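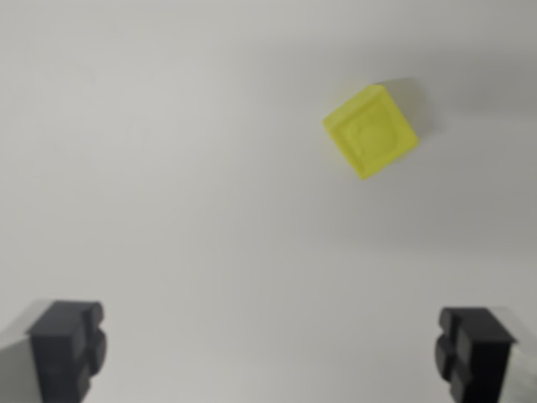
1/8
My small yellow block project is finished, or finished enough for a thread. Ottilie Danzer asked me how I get the soft edges, so I write it down here for her and for anybody else who pours at home.

2/8
I am still a beginner. I started in April with one mold that I bought used in Hunoston, and I have poured 31 times since then. The first ones were ugly and I gave them to my brother.

3/8
I wanted a yellow that lets some light through. Too much color and it looks like plastic, too little and it looks like weak tea. I add the color by drops and stir slowly, and I wait before I add more.

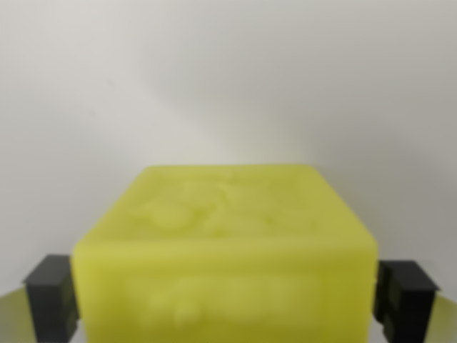

4/8
The other thing is patience with the mold. I leave it closed for 90 minutes and I do not touch it. When I opened it early, the pattern on top stuck to the mold and I lost the curved lines.

5/8
About the edges – I do not cut them with a knife. I rub them with a damp cloth, two or three times on each side, and then I stop. If you continue, the pattern starts to go flat also.

6/8
Please work on a plain light table if you have one. On my old brown desk every yellow looked the same to me. On white I can see if it goes to lemon or to green, and I can fix the next batch.

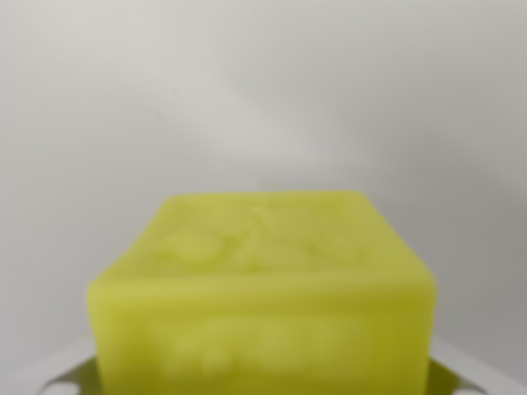 7/8
Green is my weak point. Tullio Gatti told me to use less blue in the mix, but I did not put any blue! I think it comes from the base. I will try another one next month and compare them side by side.

8/8
Somebody asked about selling. No, not now. I have 19 people on a list for gifts and I am slow. If you know a good shop for molds with leaves or flowers, please write it in the replies – small ones only, my shelf is full.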